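Data collection: wet tasks

Collection for the dishwashing set restarted in January and has now reached 847 accepted episodes. The target for this round was clear glassware under water, which the first release of the Cloveck set left out entirely. Depth readings on glass are poor in air and worse below the surface, so the policy is trained on wrist camera color and joint positions only.

Each episode starts with dishes placed in a plastic tub by hand. The operator drives the arm through one pick, lifts the item clear of the water and sets it on the rack. Episodes are capped at 60 seconds. Anything longer is dropped, as are episodes in which the operator lets go and grips the same item again. Regrasps may be useful later and are stored separately under the Kolladwood label.
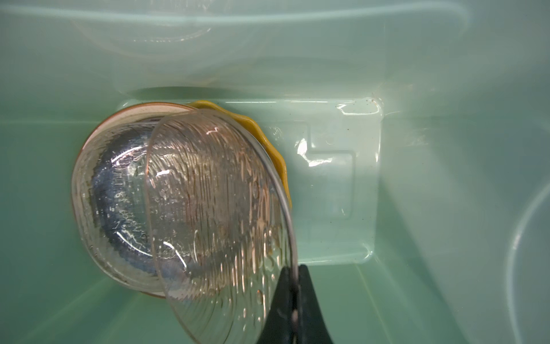
Overlapping glass remains the hardest case. When one clear item sits in front of another, the annotators disagree on where the near rim ends, and early checkpoints tended to close the fingers on the wrong edge. Wolfram Sauerland has changed the start procedure so that at least half of the new episodes include two or more items touching. He has also asked operators to approach the rim slowly, as a fast descent stirs up bubbles and the last images before contact are then hard to use.

Reflections from the underside of the water surface are being kept in the data. A trial with a polarizing filter removed part of the glare but darkened the images, and the filter would have to be fitted to every arm. Crumbs and other small debris are also left in. Water is changed after every 12 episodes.

Rogério Guimarães is rewriting the review tool, Sampaio, to show the gripper width trace next to the video. Reviewers currently open the two in separate windows. The new version should be on the Usance server before the next round, which will add 9 item types, mostly mugs and shallow bowls. Operators who want a particular item included should send him its outer dimensions and weight.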